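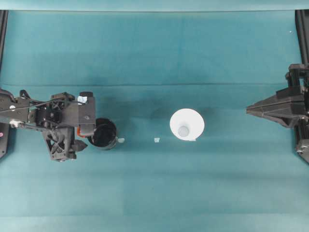

Gerport to end single-use cups at town events from January

Gerport will stop handing out single-use cups at events held on town property starting in January, after the town council approved the change at its monthly meeting. The rule covers the harbor market, the summer concerts, the winter fair and any private event that needs a permit for the square or the riverside park.

Vendors will have to serve drinks in returnable cups or in cups that customers bring with them. The town will rent out the returnable cups through Vistis, a wash-and-return company that already works with the community pool and the ice rink. Customers will pay a deposit of $2 per cup and get it back at any return stand.

Council member Drahomíra Kubíček, who wrote the proposal, said the town's trash bill was the main reason she brought it forward.

"We pay by weight and by pickup, and cups take up a lot of room in a bin," Kubíček said. "On a busy concert night the bins are full before the second band goes on. Then we pay for an extra truck."

According to a report given to the council, crews picked up 3,582 cups during the last summer concert series. Of those, 1,315 were found on the ground or in the flower beds and the rest came out of the bins. The count did not include lids or straws, or cups that people carried home.

The returnable cups were tried out at the spring plant sale, where Vistis lent 783 of them to the two coffee stands at no charge. The company has not yet said how many came back. Kubíček told the council she expects those numbers before the contract is signed.

Some vendors spoke against the change. Kazimír Matoušek, who sells lemonade and iced tea from a cart near the ferry landing, said he still has boxes of paper and plastic cups that he bought in bulk last year.

"I can't send them back and I can't use them all up by winter," Matoušek said. "It's cold in January. I sell maybe a dozen drinks a day then."

The council changed the proposal to deal with that complaint. Vendors who can show a receipt for cups bought before the vote may keep using them until the end of March. After that, a first violation brings a written warning, and a second one can cost a vendor the stall for the rest of the season. 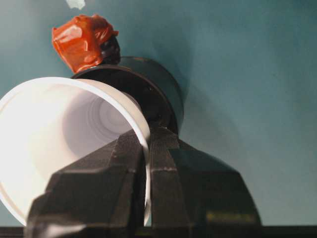
Plastic cups will no longer be handed out at the harbor market or the summer concerts.

Osian Samuel, who runs the Fodor coffee stand, said he took part in the plant sale test and had few problems with it. Most customers understood the deposit once it was explained, he said, but the line moved more slowly in the first hour.

"You're taking their money, you're taking a deposit, you're telling them where the return stand is," Samuel said. "I'd want a second person at the counter on a Saturday type of crowd. A bigger sign would help too."

He also asked for a second return stand at the parking lot end of the market. Customers who had left their cars there did not want to walk back across the square with an empty cup, he said. Town staff said they would look at the request when they draw the new market map.

Food containers, plates and forks are not part of the rule. Council member Vratislav Polák tried to add them, but the council put off that question until next fall. Polák voted for the cup rule anyway.

Bottled and canned drinks may still be sold as they are now. Medical and first aid tents are exempt, and so are the water tables at the Ustier road race, where runners drop cups along the course and crews sweep them up afterward. Race organizers will be asked to put out extra bins at the finish line.

Kristýna Šťastný, the town's events manager, said letters would go out to all permit holders this month, with a price sheet for cup rental. Vendors will order cups by the crate and pick them up at the public works garage between 7 and 9 a.m. on market days. Used cups go back to the garage in the same crates and do not need to be rinsed.

Šťastný said her office had already heard from a church group and a youth soccer club asking whether bake sales and team picnics are covered. They are covered only if the event needs a permit, she said, and small gatherings in the park usually do not.

Vendors with questions can call the events office or stop by the town hall front desk. An information session for stall holders will be held in the library meeting room at 6:30 p.m., with the date to be listed in the permit letter.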